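Line cook / prep cook wanted, Climunetti

We need a cook. Soon. Small Italian place, 40 seats, open 5 nights plus Sunday lunch. Our last prep guy moved to the coast and we're stretched thin.

What you'd be doing: fresh pasta in the afternoon, cold station during service, some grill when Anselmo is off. Breaking down deliveries. Cleaning your own station, every night, no exceptions. Menu changes every couple weeks so you need to be ok with that.
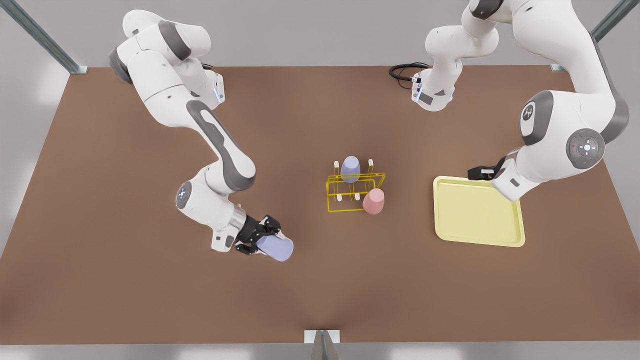
Bustamante, Thursday, April 25, 2024

Start date is first week of May, sooner if you can. Hours are mostly 2 to 10:30, later on Saturdays. Two days off in a row, we really do stick to that. Pay is $3,346 a month before tips, tips are pooled and split weekly. Family meal before service. Parking out back is free but fills up early.

You should have: a year or more on a line somewhere busy. Decent knife skills. Food handler card, or be willing to get one in the first 7 days (we pay for it). Spanish or Italian helps in the kitchen, not required. Culinary school is fine, no culinary school is fine.

Not a good fit if you can't do weekends. Sorry, we've tried it.

Applying: short email or just come by between 2 and 4, back door on the Estetau side, knock loud. Ask for Jae-hoon Oh or Anselmo Iglesias. Bring a resume if you have one, a list of places you've worked is OK too. Please dont call during dinner service, the phone is for reservations and we wont pick up.

If we like you there's a paid trial shift, one evening, bring your own knives and non-slip shoes. Aprons are here. You'll hear from us within the week either way.

Also looking for a dishwasher, weekends only. Same door, same people.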